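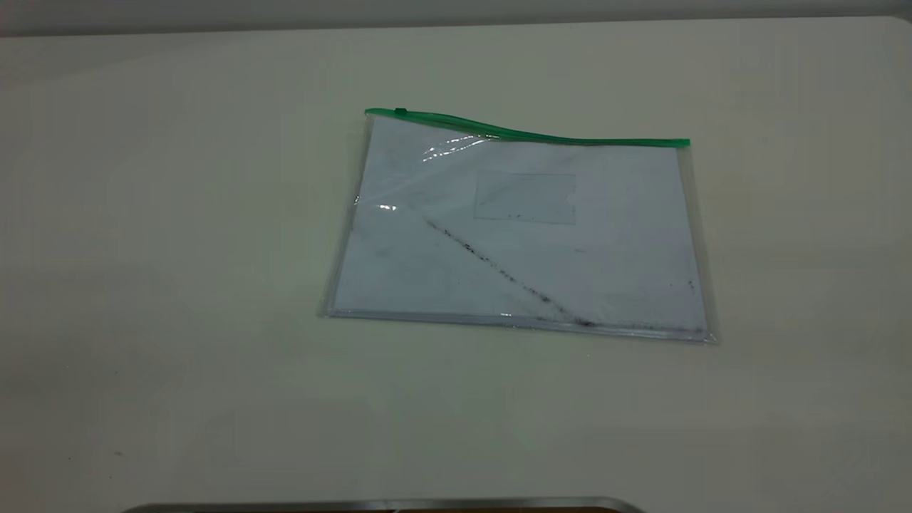
Funda de plástico transparente con cierre verde sobre la mesa del puesto 3, Skuditz.

Visita técnica a Skuditz: recogida de demostraciones para manipulación de objetos flexibles
26 de agosto de 2019

El laboratorio de Skuditz ocupa la planta baja de una antigua imprenta en la calle Bielecka. La visita duró una mañana y se limitó a la sala de adquisición, con cuatro puestos de teleoperación en servicio y un quinto en montaje. Nos recibió Waldemar Szewczyk, responsable de la instalación. Las preguntas sobre el etiquetado las contestó Ivars Petrauskas.

El proyecto, llamado internamente Zelollow, reúne ejemplos de manipulación de material de oficina: sobres, carpetas, fundas con cremallera, hojas sueltas. El operador guía el brazo a distancia y el sistema registra la posición de las articulaciones, la apertura de la pinza y el vídeo de las cámaras. A fecha de la visita el conjunto contenía 2.684 episodios aceptados y 329 descartados. El objetivo para esta fase es de 500 episodios por tipo de objeto; el de fundas iba por 197.

Las fundas son el tipo más lento. El plástico brillante devuelve la luz del techo y el reflejo cambia de sitio en cuanto se mueve el objeto. En la unidad que había en el puesto 3 el brillo más extenso caía justo debajo de la tira verde, en la parte izquierda, donde el vinilo forma arrugas. El borde transparente sobresale unos milímetros del papel interior y sobre una mesa clara apenas contrasta. Szewczyk indicó que los primeros modelos tomaban como contorno el del papel y cerraban la pinza demasiado adentro. La corrección consistió en anotar dos contornos por objeto, el de la hoja y el del plástico.

La misma funda tenía una franja diagonal de manchas y motas oscuras a lo largo de la hoja blanca, más densa hacia la costura inferior. Pregunté si las piezas así se retiran. No se retiran: se marcan en la ficha con el código de superficie sucia y entran en el reparto como las demás. Petrauskas mantiene una lista aparte con ellas para medir si el detector de bordes falla más.

Protocolo de un episodio, según la hoja del puesto:
Colocar el objeto dentro de la zona útil, con giro libre.
Comprobar que el deslizador queda accesible.
Iniciar la grabación y ejecutar una sola tarea (desplazar, girar, abrir o cerrar).
Soltar, volver a reposo y detener la grabación.
Anotar tarea, objeto y resultado.

El giro inicial lo decide el operador. Me parece el punto débil del procedimiento, pues una persona tiende a repetir las mismas orientaciones. Szewczyk lo admite y tiene previsto proyectar sobre la mesa una pose generada al azar, con un módulo de Clurklow que en abril todavía daba errores de calibración.

El control de calidad se hace por revisión doble. Si los dos revisores discrepan, el episodio pasa a Petrauskas. Los motivos de descarte más frecuentes son la pérdida de sincronía entre cámaras y la intervención manual a mitad de tarea.

Quedó sin ver el puesto 5, destinado a dos brazos. También quedó pendiente el formato de exportación: nos enviarán la especificación junto con una muestra de episodios de fundas, incluidos los descartados.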